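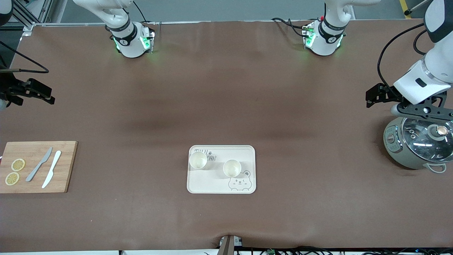 Gripper swap, week two

Posted in: Bench Notes | Arms & Grippers | 4 comments

OK quick one, I have a train to catch and the Bravton fingers go back in the box tonight.

So. Two arms, same parallel-jaw grippers on both, kitchen table setup. Been going back and forth between the stock fingers and the Bravton ones all of August 2022 and my opinions have changed maybe three times. Writing them down before they change again.

Stock fingers first. Stiff. Good on anything with a knob. The rice cooker lid is the easy win, round knob in the middle of the glass, come straight down, close, lift. Did 70 lifts with the stock pair and lost two. Both my fault, I'd nudged the cooker and not re-taught the approach.

Bravton fingers: softer pads, a bit wider. Lost nine out of 70 on the same lid. They squish, the knob rolls, lid tips. Not great with glass!!

But cups. Paper cups on the tray, totally different story. Stock fingers crush them unless the force is turned way down and then they slip. Bravton just holds them. Left the force at the same number all afternoon and didn't dent one. Hongmei Wan came by, watched for a while, said the pads were doing my tuning for me, which, yes. Fine.

Knives are bad with both. Handles lie flat on the cutting board and the fingertips are too thick to get under, so you end up pinching from the sides and hoping the board stays put. It doesn't. Next round I want something under the board. Lemon slices I'm not even going to write up yet. Same problem but with juice.

Controller stuff, short version. Ran the Premham one first, then swapped to the Hundencombe for the last few days. The Premham is nicer to set up, the menus make sense. The Hundencombe is ugly and the manual is awful but the two arms stay in step much better when both are moving. Ketill Ásgeirsdóttir told me this back in May and I didnt listen. Log has 2,549 grasps in it across the two, 569 of those on the Hundencombe, so not a fair fight. Will even it out.

Cables. Still cables. The one running down to the wrist needs more slack than you think when the arm reaches across to the far corner, I re-tied mine twice and it still pulls on a full twist. If anyone has a tidy way to do this on a white-arm setup please tell me becuase mine looks like spaghetti and behaves worse.

Where I'm at: stock fingers on the cooker side, Bravton on the other side for cups. Mixed pair. Offsets are different so you need two tool files, and if you load the wrong one the gripper stops short and closes on air. Ask me how long that took to find.

Still to do
- 500 more on the Hundencombe
- thinner fingertips for the knives (Peng has some, waiting on a price)
- grippy mat for under the board
- re-do the cups with water in them, maybe, with towels ready

Numbers in a proper table next time. Running.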